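Projects > Modard > Progress reports

Report to Meirion Watkins, 28/02/2019

The draft code of practice for kitchen robots now has 10 rules. Meinir Owen has revised rule 2, on setting out the counter before a run.

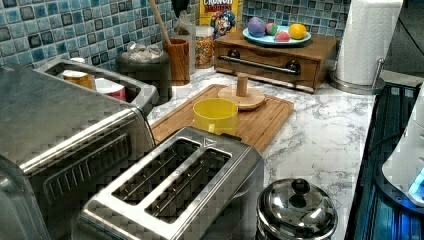 Raghavendra Poojary has checked 410 run records against the draft. Most gaps were in the sign-off column - we have changed the form.

Rule 4 now asks for a written layout check at each reset.

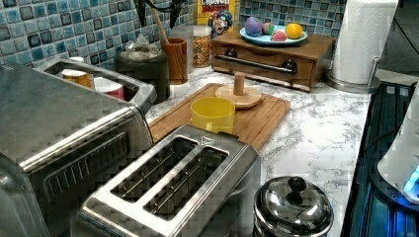
Counter layout with yellow cup and peg stand on the board.

Spending to date is £3,422. The Mostyn review is due in March.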